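Evening humidity in shared kitchens at Clilside

3. Method

Readings were taken in shared kitchens in three residential blocks at Clilside: Tena, Ateş and Duststead. Each kitchen had one relative humidity sensor, fixed to an inside wall at shoulder height and at least one metre from the cooker and the window. The sensors logged a value every evening between 17:00 and 21:00 and were read out each Friday.

Residents were asked to fill in a short form giving the type of meal cooked, whether lids were used and whether the extractor fan was on. Of the 93 kitchens invited, 59 took part. The main reason given for declining was that no single resident wanted to be responsible for the form.
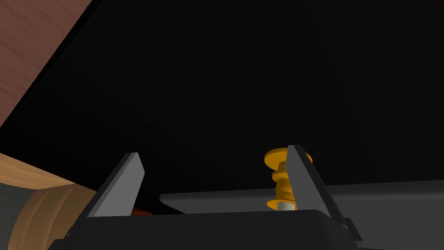 Paraskevi Nikolaidis, commenting on the draft, asked whether a sensor at shoulder height would miss the warm, damp air that collects under the ceiling. It would miss part of it. We tested this in two kitchens in Tena by fixing a second sensor near the ceiling. The upper sensor rose earlier and further during cooking, but the two values had met again before the end of the evening. The wall height was kept, and the results below should be read as describing the room at head height and lower.

4. Data cleaning

After cleaning, 2690 readings remained. A further 115 had been removed, most of them from a single week in December when the clocks on the Duststead sensors had drifted. The rest were values repeated without change for a whole evening, which we took as a sensor fault.

5. Results

Kitchens where the fan was used returned to their starting humidity sooner than kitchens where it was not. Lids had a smaller effect, and in Ateş we could not separate it from the effect of the fan, as the same residents tended to use both. Opening a window worked well on dry evenings and poorly on wet ones.

The largest differences were between blocks. Duststead kitchens started each evening damper than the others – before any cooking was recorded – and stayed so. Sotiris Stergiou suggested indoor laundry drying as a cause. The form did not ask about laundry, so this could not be checked.

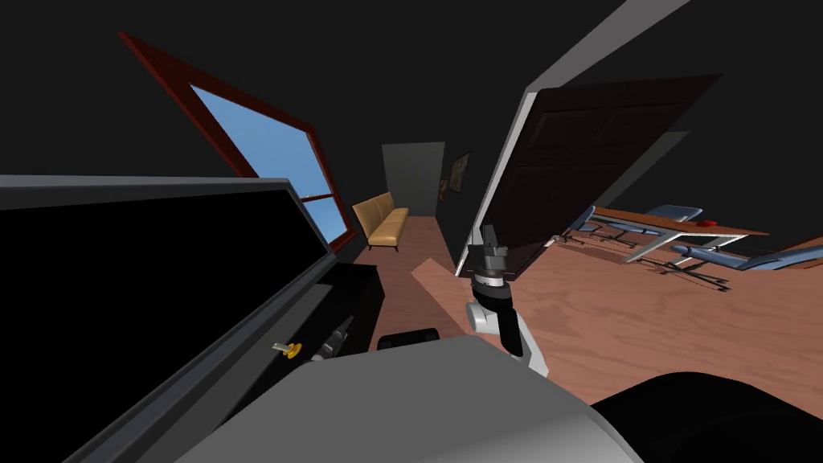
Figure 2. Interior with wood floor and dark ceiling.

6. Limits

Fan use was reported by residents and not measured. Some forms were clearly filled in for several evenings at once. Outdoor humidity came from one station and was applied to all three blocks. A repeat of the work should log fan current directly and add a question on laundry.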